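Section 2. Planning and budgeting before you order

This section is for the person who will place the order for a Sukuto hand-held gripper set and plan the space it is used in. Complete it before Section 3 (Unpacking). The steps assume a single collection station in an existing office or workshop.

2.1 What the order covers

A Sukuto base order contains the hand-held gripper, the wrist-side camera mount, one data cable and one pair of fitted finger pads. It does not contain:

- a recording computer
- storage drives
- spare finger pads
- work objects (hooks, cups, clips and similar)
- a table or any form of partition

Note: the camera is ordered on its own line. A base order placed without that line will be shipped without a camera.

2.2 Choosing the table

1. Measure the clear surface of the table you intend to use. Discount any area taken up by monitors, sockets or fixed equipment.

2. Check the finish. A matt surface is preferred. Gloss surfaces reflect windows and ceiling lights into a wide-angle lens, and recordings made on them may need to be discarded.

3. Look for cable grommets, joints and raised rims. None of these prevents use, but small parts should be laid out clear of them.

4. Confirm that the operator can stand or sit on at least one long side with the elbow free. Allow for chairs that are normally kept at the table.

5. Decide whether the table will be shared. If it will, enter the booked hours on the planning sheet as a cost, at whatever rate your site uses for meeting space.

An ordinary conference table is adequate for small-part work. Do not budget for an industrial bench unless the parts need clamping.

2.3 Choosing the work objects

1. List the objects by the type of grasp they need. Flat, thin and bent parts are harder to pick up than blocks and cylinders and take up more operator time for each usable recording.

2. Buy small metal parts in quantity from one batch. Coatings and bend angles can differ between batches, and a mixed set makes later comparison difficult.

3. Include the surface the part will finally be used on, if there is one. For pegboard hooks this means a perforated panel with matching hole spacing. Order the panel and the hooks together and test one against the other before accepting delivery.

4. Allow for loss. Hooks and clips fall on the floor and are swept up.
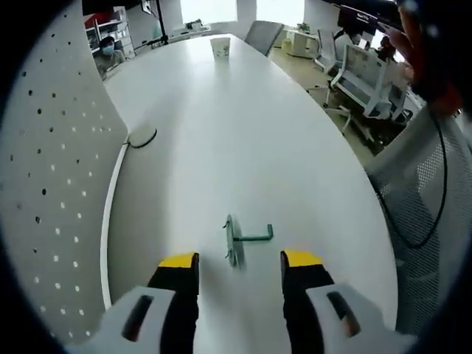
Hinata Sakamoto writes that the hooks were the line her budget got wrong: she had priced them as consumables at almost nothing, then found that the operator hours spent on each one came to far more than the gripper. She asks that the planning sheet list operator time next to each object instead of in a single total at the foot. The current sheet has been changed accordingly, and the earlier layout should not be used.

For a small bent part such as a wire-type hook, enter three values on the same row: the price of the part, the number of recordings wanted, and the operator minutes allowed for each recording. Include the time needed to put the part back at its starting position. This reset time is often left out of first budgets.

2.4 Room and lighting

1. Note the position of windows. Strong daylight at the far end of the table will wash out part of a wide-angle view. If recordings are to be made throughout the day, allow for blinds or fix the working hours.

2. Note who else uses the room. A wide-angle lens records desks, screens and people well beyond the table. Obtain whatever consent your site requires before the first session, and budget the time for this.

3. Check screens in view for confidential material. A privacy filter or a portable partition is cheaper than reviewing recordings afterwards.

4. Plan the cable route. The cable must hang with enough slack for the full reach of the operator and must not pass under chair wheels.

CAUTION: Do not run the data cable across a walkway. A pulled cable can damage the connector on the gripper, and connector damage is not covered by the standard warranty.

2.5 Computer and storage

The recording computer may be an existing machine if it meets the requirements in Appendix B. Use the Konia recording software supplied with the order. Other software may run but is not supported.

Storage is sold in blocks. To size it:

1. Record a trial of 40 recordings with your own objects on your own table.

2. Read the total size from the Konia session page.

3. Scale this to the number of recordings planned and double it. The second copy is the backup and should be held on a separate drive.

Example: a site planning 997 recordings divides 997 by 40, multiplies by the size of the trial, and doubles the result.

Note: do not size storage from another site's trial. Session length varies with the operator and the part.

2.6 Spares

Finger pads wear at the tip and should be treated as a running cost. Order 2 spare pairs with the base set. Pads of different tip colours are not interchangeable within a pair, so order them as matched pairs only.

The Yokoyama carry case is optional. It is recommended where the gripper moves between rooms and can be left out where it stays at one table. The Erik wall cradle does the same job for fixed stations and takes up less storage space, but needs a wall or panel able to take screws.

2.7 Completing the planning sheet

1. Enter one-off costs in column A: base order, camera, computer, partition, blinds, case or cradle.

2. Enter running costs in column B: finger pads, work objects, storage blocks, table hours.

3. Enter operator time in column C, row by row against each work object, including reset time.

4. Add a training allowance for each new operator. Recordings made during training should be stored separately and should not be counted towards the planned total.

5. Have the sheet checked by the person who will run the sessions, if this is not the person placing the order.

6. Keep a copy with the delivery note. The serial numbers entered in Section 3 are written on the back of the same sheet.

CAUTION: Quoted prices exclude carriage and import duty. Where the order crosses a customs border, the camera and the gripper may be charged under different headings. Ask your carrier before fixing the total.

If the site is not ready when the order is due, delivery can be put back once without charge. Contact the supplier before dispatch and quote the order number.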